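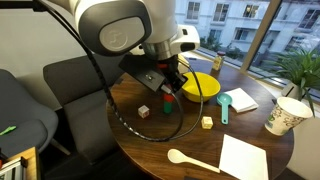 Stastuden Round Table Set: README

Last updated: June
Search this project Go
June, by Yevdokiia Fedoruk

What this is

A labeled collection of 177 pictures of one round wooden table and the small things that get moved around on it: bowls, blocks, a jar, a paper cup, a plastic spoon, a measuring scoop, napkins. The labels name the objects and say how they stand to each other (in, on, under, next to). I took over the label file from the Leline release and was asked to write it up. I have tried to say what the labels are good for, and that turned out to be a shorter list than the old page promised.

The Leline page called the set "a complete picture of everyday table clearing." I don't believe that. It is one table with a limited group of light objects, no food on plates, no knives, no glasses to spill. If you want to know how people clear a table after dinner for six, look somewhere else.

Object names

The names below are the ones in the current label file. Where the old file had something fancier, I cut it back.

bowl_yellow: plastic bowl, empty. Leans toward green in some light. The old file split it into yellow and lime, and I merged them back.
bowl_blue: plastic bowl with the colored pieces in it. Also turns up as teal in older notes.
pieces: the contents of bowl_blue. See below, because I don't trust any of the earlier names.
spoon: white plastic.
scoop: teal measuring scoop with a long handle. Please don't merge it with spoon. The first release did, and it made the spoon counts worthless.
cup: white paper cup with a printed pattern that includes green.
jar: small glass jar, dark lid, pale label. We don't label what is inside.
tray: light-colored wooden box with no lid. The old file had "tray," "box" and "crate" for it. Now it is tray everywhere.
napkin: white paper. There can be more than one on the table.
block: any of the small solid pieces, with a color after the name.
cube_marked: small white cube with markings on its faces.

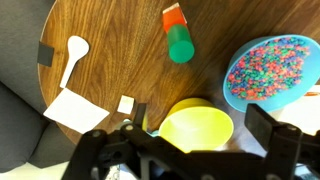
The contents of the blue bowl caused more argument than everything else put together. Nantana Pongsiri, who did the first labeling pass, wrote "cereal." The second pass at Mirnedo changed every entry to "beads." I have looked at the pictures and I can't settle it. They are small, they come in red, pink, blue and green among other colors, and they are heaped together. Anyone who claims to be sure from the pictures alone has better eyes than mine. The label is now "pieces," and if your project needs to know whether the bowl holds something edible, this set can't tell you.

I feel the same way about cube_marked. "Die" was the old name. It may be a die, or it may be a letter block, or a plain cube with stickers. A label that guesses is worse than a dull one.

Where things sit

Position labels are given from the viewpoint of each picture and are not corrected to a fixed side of the table. So "left of bowl_yellow" in one picture and "right of bowl_yellow" in another can describe the same arrangement. The old page said the positions were "consistent throughout." They were consistent with the picture they came from, and that is all.

"On" is used only for contact. A block resting on a block is on it. A block next to a napkin is not on it, even if the two look close. "Behind" is kept, but I would not build anything on it. Two labelers agreed on "behind" far less often than on "in."

Blocks and stacks

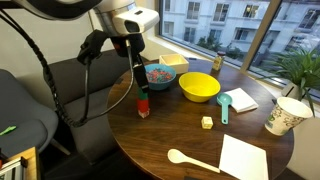
Green on red, with a pale pink block at the bottom. Labeled as stack, height 3.

A stack is two or more blocks resting on top of each other, read from top to bottom. The order matters, because red over green and green over red both appear in the set. The Shahbazi notes treat every stack as the same "tower" and throw the order away. I put it back by hand, and there were 7 cases where I couldn't decide on the bottom color. Those are marked "unsure." Leave them out of any test you care about.

Pale blocks are the weak spot. Beige, cream, pale yellow, pale pink: people disagree on these all day long, and I doubt that one more round of labeling would help. If your results depend on telling cream from beige, I would worry about your results.

Upright or lying down

The cup has a state label, "standing" or "on side." This is one of the few parts of the old file that I found nearly all correct, so I left it alone. The label describes the cup in that picture only. It does not say that the cup was knocked over, and you should not read "on side" as an accident or as a step in clearing up.
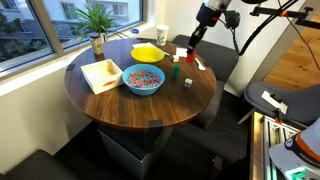
The same goes for objects in the tray. "In tray" means in the tray at that moment. The first release turned it into "put away," as if anyone could know that the job was done. A red piece in the tray might be on its way out again. I renamed the label, and if you have code that looks for "put_away," it will now find nothing.

Known problems

Napkins under bowls get missed. White on white is hard, and a small paper square next to a bigger napkin is often labeled as part of it.
The scoop is sometimes labeled "marker" when only a short teal length of something shows. I fixed the ones I was sure of and left the others as "teal_item."
Chairs, the window and whatever sits on the sill are not labeled at all. Don't treat a missing plant label as proof of no plant.

Files

labels.csv has one row per object per picture
stacks.csv lists stacks, top to bottom
changes.txt has every rename since the Leline release

Send corrections with the picture number and the row. "The colors look off" is not a correction I can use.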